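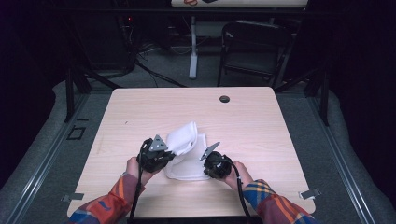 Folding a white cloth with a pair of hand-held grippers at the Plarness workshop.

The first grippers made at Plarness could not pick up a sock. They closed well enough on a wooden block or a coffee mug, but cloth slid out from between the fingers or bunched up behind them. The members who built them spent most of a winter on that one problem, and the version now on the bench is the fourth.

Plarness is a shared workshop on the second floor of a former print shop in Stoller. Members pay $37 a month for a key and a shelf. There is a wood room, a metal room with an old lathe, and a long electronics bench where most of the robot work gets done. The gripper project is called Havinik, after the street where two of the builders used to rent a garage.

The plan was to build a robot that could fold laundry at home. The group started with the arms, which was a mistake. Arms are expensive, slow to repair and hard to share, and the software for them had nothing to learn from. After a motor burned out, the group put the arms on a shelf and turned to the part that touches the cloth.

A Havinik gripper is held in the hand and worked by a person. The person folds a towel with a pair of them, and the motion is recorded as it happens. Later the recordings are used to train a program that will drive a pair of arms fitted with the same fingers. If a person can't do the job with those fingers, there is no point in asking a machine to do it.

That rule has settled a lot of arguments. One member wanted soft rubber pads, another wanted hooks. Both were made and tried on the same stack of dish towels. The pads gripped well but wouldn't let go cleanly. The hooks pulled threads. The flat, tapered fingers in use now came out of the scrap bin, left over from a camera mount, and were cut down with a hacksaw before anyone drew them up properly.

Wiring took longer than expected. The cables on the second version ran out to the side and caught on sleeves, so they were moved to drop toward the person holding the grippers. A wireless version was tried and lost signal whenever the dust collector in the wood room was running.

Folding with grippers is tiring work. New people squeeze too hard and are sore in the wrists after a few towels. The usual advice is to lift one corner, let the cloth hang until it stops swinging, and lay it down again before reaching for the next. Sessions are kept short, and people trade off.

By the first week of November the group had saved 3,010 folds. Of those, 184 were thrown out, mostly for dropped corners or a recording that stopped early. Washcloths and napkins make up the bulk of the rest. T-shirts have been tried and put aside for now. Fitted sheets have not been discussed.

The parts for one pair come to less than the price of a decent cordless drill, not counting the electronics, and the drawings are kept in a binder by the bench as well as on the workshop's computer. A smaller workshop across the river, Wysocka, has copied the third version and is using it to sort hardware into bins.

The arms are due to come down off the shelf after the holidays. One still needs a motor, and the mounting plate for the new fingers has to be redrilled because the holes were laid out for version two.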